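June 8, 2021
Notebook entry, textiles bench and bedroom set

Carried on with the cotton folding trials. The bench runs were closed out in April, so everything from now on is done on the bed. The fitted sheet stays on throughout. I have stopped smoothing it between garments, as people at home do not iron the bed before they put the washing on it, and the fold has to survive a few wrinkles underneath.

Garments today came from the blue cotton lot bought from Idden. All were washed twice at 40 and line dried before issue, no softener. The Plernano lot is still in its bags and I have not touched it. Genivaldo Moura wants those kept for the comparison with the Kälin knits, and the tag numbers are in his book, not mine.

Procedure as used this morning:

Lay the garment across the bed with the long dimension parallel to the near edge. Narrow end to the left. Pull the hem straight before anything else. If the hem is skewed at this stage the whole fold is skewed and there is no recovering it later without opening everything out.

Flatten from the hem outwards with the side of the hand. Do not pat. Patting pushes the slack into ridges and they set as creases under the next layer.

Fold in the wide part first, then the narrow part over it. Turn the pile through a quarter, fold again, press once along the outer edge, leave for one minute and measure the height at the middle with the steel rule.

Clips. The small black ones are adequate on a single thickness. On a double thickness they ride off when the cloth is pulled from the other end, and on a seam they will not close properly. I tried the larger Vurka clips instead. They hold, but they leave a dent in the cotton that was still there after lunch, so I have gone back to the small ones and will accept the occasional slip. Clip at the narrow end only. Clipping both ends takes the slack out of the middle and hides exactly the thing we want to look at.

The main trouble remains the near edge of the mattress. When the garment is set down too close to it the lower edge hangs over, and the weight of the hanging part drags on the rest. The result is a crease running at an angle through the body of the cloth. It can be brushed out, but it comes back as soon as the hand is lifted. Moving the garment further up the bed before flattening cures it. Moving it after flattening does not, and costs more time than starting again.
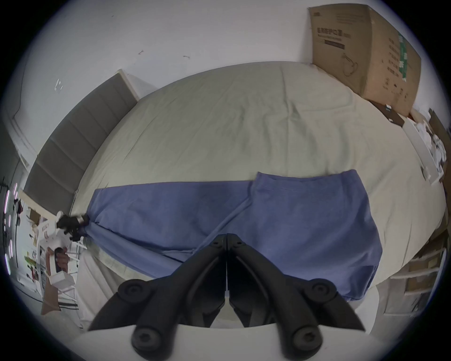 Blue cotton on the bed, clip on at the narrow end. Diagonal crease through the middle, lower edge over the side.

For a garment lying like this one I would now unclip, shift the lot towards the far side and re-lay from the hem. The stitched hem on the wide part is a good reference line and easy to find by eye. I had been using the side of the mattress as the reference, which was a mistake: it is not straight enough, and it moves when leaned on.

Two garments rejected. One had a twisted side seam from manufacture and will never lie flat. The other had a pulled thread near the hem which caught on the clip. Both bagged and marked, please do not return them to the pile.

Running total of logged folds stands at 2,704, of which 84 are from today. Genivaldo asked whether the repeated handling is softening the cotton enough to matter. Possibly. The earliest garments in the lot feel limper to me than the later ones, but I have no measurement to back that up. Suggest we hold back a few unhandled pieces from the next delivery and compare the drape over a fixed edge. The cantilever rig would do if somebody can find the clamp for it.

Fold height is drifting less than it did on the bench. I put this down to the sheet, which grips the bottom layer a little so that it stays put while the upper one is brought across. The bench top let everything slide. Will repeat a short series with a cotton blanket under the garment to see whether the effect is the surface or the give in the mattress.

Timing sheet for the second session is missing its first two lines. I started the watch late and have left them blank. Do not fill in from memory.

Room: headboard wants going over with the lint roller, the horizontal channels in the upholstery collect fluff and it ends up on the blue. The large cardboard box is still standing against the wall at the far corner. It is out of the way of the near side but stops anyone working from that corner, so either flatten it or move it to the store.

To do
Re-lay series starting further up the bed, same lot
Blanket series, short
Ask Idden for the thread count on this lot, the delivery note has none
More small clips
New page in the log for rejects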